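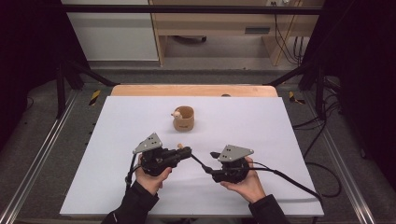
Petit gobelet beige et mini mouton : je le vernis ou pas ?

Gillgate48
Bonsoir à toutes et à tous ! Je reviens avec mon petit gobelet couleur sable, celui où loge le mouton crème (il regarde par-dessus le bord, je ne m'en lasse pas). J'aime beaucoup son côté mat, un peu granuleux – mais j'ai peur des taches de doigts. Un vernis, vous feriez ça ?

mahama_34
Oh non, surtout pas ! Le mat fait tout son charme. J'ai verni un pot en janvier, il brille comme une pomme d'amour et je le regrette encore.

Dela Abugri
Pas d'accord avec mahama_34, pardon ! Un vernis mat en couche très fine, ça se voit à peine. Essaie d'abord sous le fond, et sors le mouton avant, ses petites oreilles n'aiment sûrement pas le pinceau.

mahama_34
Mouais, « à peine », ça dépend de la lumière…

Gillgate48
Merci à vous deux ! Je tente sous le fond et je vous redis – le mouton patientera sur l'étagère.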